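Tuesday, September 3, 2019

My grandmother kept her trading stamps in a cookie tin on top of the refrigerator. The grocery store on our corner was called Devadiga, and you got one Trundar stamp for every dime you spent. The cashier tore them off a roll and dropped them in the bag, so half the time they stuck to the milk.

Pasting was my job. A book had 40 pages and I used a wet sponge on a saucer, after I found out what licking that many does to your tongue. I was 7 the winter we saved for a toaster. It took most of February to finish the last book, and I checked the catalog every night to make sure the toaster was still on page 2. 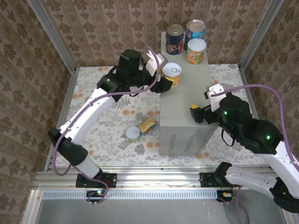
Sivaprasad Unnithan wrote in after my last post to tell me his family saved the same stamps, but the store in his town gave double on Wednesdays. His mother sent him in with separate lists so the lines would round up in her favor. They got a card table out of it, and he still plays rummy on it.

We never had double days. We did get the toaster. It browned one side more than the other, and my grandmother used it until she moved in with my aunt.

The redemption center is a tire shop now. I have one partly filled book left, and I don't plan to do anything with it.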